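The Kenholm Foundation has supported the reuse of office equipment since its first grants were made, and in that time one question has returned more often than any other: when is a desktop computer finished? Our partners at Grinden and Tsikata give different answers, and their procurement rules differ accordingly. This essay sets out the Foundation's own view. We believe that a desktop tower should be opened and examined before any decision is made to scrap it, and that public bodies should write this step into their disposal contracts.

The present custom works against it. A school or clinic replaces its machines on a fixed schedule, commonly every five years, and the old ones leave the building on a pallet. The contractor is paid by weight. Under those terms a working power supply has the same value as a failed one, and the person handling the tower has no reason to reach for a screwdriver.

A desktop tower rewards inspection better than almost any other piece of office equipment. Remove one side panel, lay the case down, and the main parts can be seen and reached without disturbing the rest.
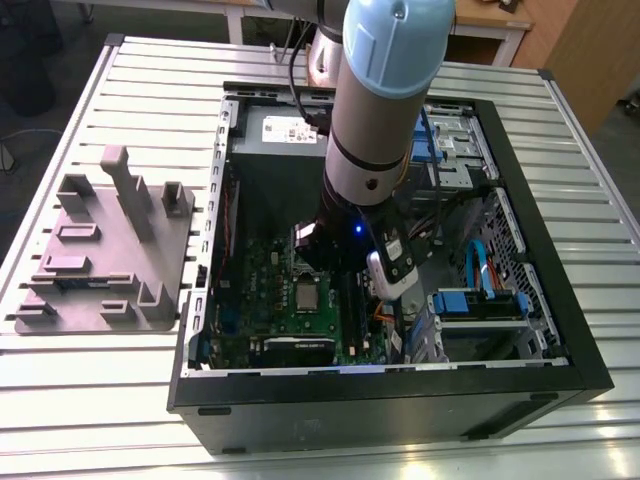 *A desktop tower on its side with the panel removed. The power supply, motherboard, processor, memory slots and graphics card are all accessible from above.*

This openness is a matter of design, and it deserves to be defended. The standard tower was built on the assumption that someone would one day change what was in it. Memory is held by latches. Expansion cards sit in slots. A power supply of a common size can be exchanged for another of the same size by a person with modest training. Many of the slim machines now offered to public buyers give up these qualities to save a little space on the desk, and we regard that as a poor bargain.

The Pekeso depot, which receives equipment from several of our partners, reviewed 200 towers in March. Of these, 15 needed only memory or a new power supply to return to ordinary office use. Critics have called that a small return. We would answer that the inspection took nine minutes per machine, and that the remaining towers gave up parts which the depot would otherwise have had to buy. Rima Zoubi, who directs the depot, has asked that we also mention the less welcome finding: a good many machines arrived with parts already missing, and the paperwork did not say so.

Memory is the clearest case. It is small, easily removed and readily sold, and a board may reach the bench with nothing in its slots at all. A board in that condition can still be worth keeping. The slots, their latches and the capacitors nearby should be looked at closely before it is set aside, and the result should be written down. 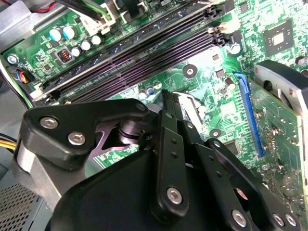
## What we ask of public buyers

First, disposal contracts should pay for inspection by the unit and for recycling by weight, as two separate lines. Second, each tower should travel with a short sheet listing the parts inside it when it left the office. Third, new desktop purchases should favor cases that open with common tools and boards whose memory can be replaced.

We recognize the objection that staff time is expensive and that old machines use more power than new ones. Both points are fair. A tower that cannot run supported software safely should not be returned to a classroom, and the Foundation has never proposed that it should. The sheet we recommend would make such cases easier to identify, and their parts could go to machines with more years ahead of them.

Comments from contractors and purchasing officers are welcome and may be sent to the Foundation under reference 2312.

Kenholm Foundation
September 7, 2019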